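3.2 Garments and work surface

Garments came from two sources. Most were bought in one lot from Perrin, a reseller of used baby clothes, the rest from Ernance store returns. 3,569 garments after sorting, of which 636 are one-piece (rompers, bodysuits). Sizing labels were unreliable and we ignored them. All handling was done at a white table at the Nokham site, one garment type at a time, starting from a crumpled state. Trim turned out to matter more than we planned for, see 3.3.

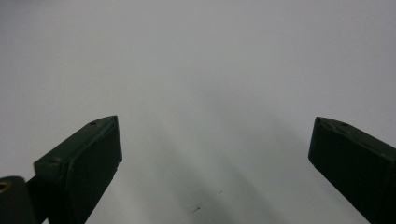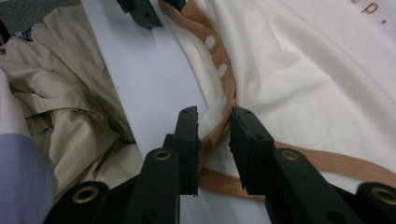
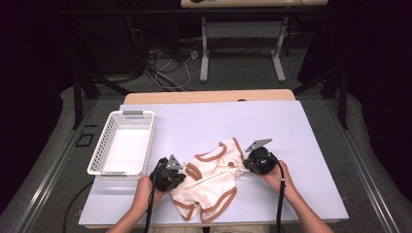

Figure 4. Garment folding, Nokham site. Top: pale gray-white surface. Middle: cream-white knit with tan binding trim, part of a pile. Bottom: small cream garment with brown piping, crumpled near the front center of the table, plastic basket on the left.

3.3 Trim and contrast

Light garments on a light table are the hard case. With a dark garment the outline is obvious and the person folding finds the hem right away. With cream, ivory, pale yellow etc. the fabric edge gets lost, especially where two layers overlap. Contrast trim fixes most of this. A bound neckline or leg opening gives a line to follow, and the line says which opening it is, since leg openings on a romper are cut differently from the neck.

We therefore split the one-piece set by trim before folding. 219 had contrast trim on at least one opening. The rest were self-colored or had trim so close to the body fabric that our two labelers did not agree on it; those went to the self-colored group. Not ideal. A colorimeter would of been better and we plan to use one in the next round.

Binding also changes how the fabric sits. It is stiffer than the knit, so an opening tends to hold a curve when the garment is dropped, and the curve has to be pressed flat before the first fold or it springs back. Piping is worse then flat binding for this. Snaps add a hard spot and a bit of weight. Garments with a missing snap were kept in the set, garments with a torn opening were not.

3.4 Folding procedure

Same order for all one-piece garments. Collar to the back of the table, leg openings to the front. Smooth from the center out. Sleeves in, one at a time. Then legs up to the middle seam if there is one, otherwise to the half point by eye. Last fold top over bottom. Finished garment goes in the basket, collar side up. No refolding after that, even if it looks bad.

A batch is 20 garments. Batches were mixed by size but not by trim group. Between batches the table was wiped and lint removed (the Stolska fleece items shed badly and left fuzz on everything, we dropped fleece from the April session).

Scoring was on the finished stack only: edges in line, no sleeve showing, no trim rolled under. Rolled trim was scored seperately, as it can hide inside an otherwise neat fold and only shows when the garment is opened again.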